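3.2 Appliance and panel layout

The kitchen task in this section uses one appliance, a countertop microwave oven with a side-hinged door and a vertical control strip to the right of it. We chose this type after the September pilot, in which people who had never used the model before spent most of their time looking for the right button and very little time on the door.

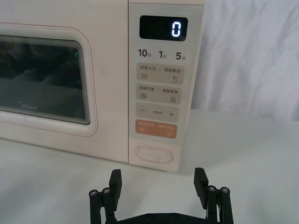
The pilot also set the wording of the task cards. Each card names a result ("heat for one minute") and leaves the choice of button to the person. Cards that named a button were dropped, as they turned the task into a reading test. The final set, which we call the Dalen cards, was used in all 115 sessions.
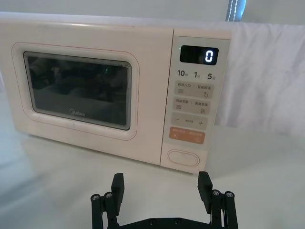 Labels on the panel were left in Chinese for every group. Readers of the language and non-readers got the same cards, in the same order, with no translation sheet. Non-readers could still lean on the numerals 10, 1 and 5 under the display, and on the minus and plus signs lower down — we treat these as language-free marks in the analysis. The pictograms on the other buttons are counted separately, as their meaning has to be guessed. A first press on any language-free mark was coded as a direct start, and every other first press as a search.

The oven stood on a white table at the same height in both test kitchens, Stistent and Sukow. People stood facing the front and could lean in, but could not turn the oven. 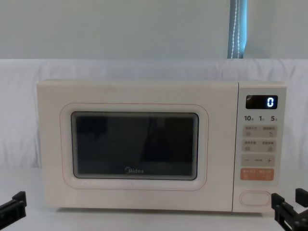
Figure 3. Front of the oven with the door closed. The display shows 0.

Of the 115 sessions, 91 were kept. The rest were dropped for missing video or a skipped card. Each session lasted up to 6 minutes. Presses were coded by hand from video with the Trarkedier scheme, which keeps door actions and panel actions on separate lines.

Door actions include opening, closing and any reach into the cavity. The swing of the door matters for the coding: it opens to the left, so the panel stays in full view and a person can read it while loading a cup.

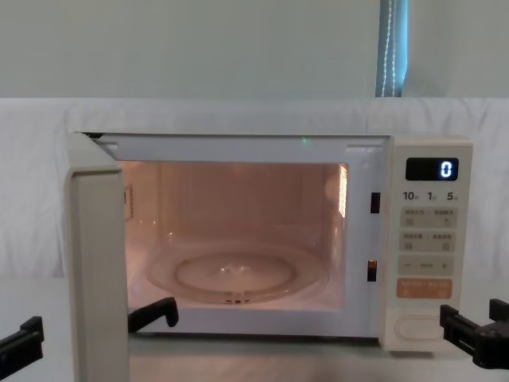

Figure 4. Door open, with the glass turntable in the lit cavity and the panel at right.

Reading the panel with the door open was coded as early reading. It was scored only when the person's head was turned to the panel for a full second before the door began to close.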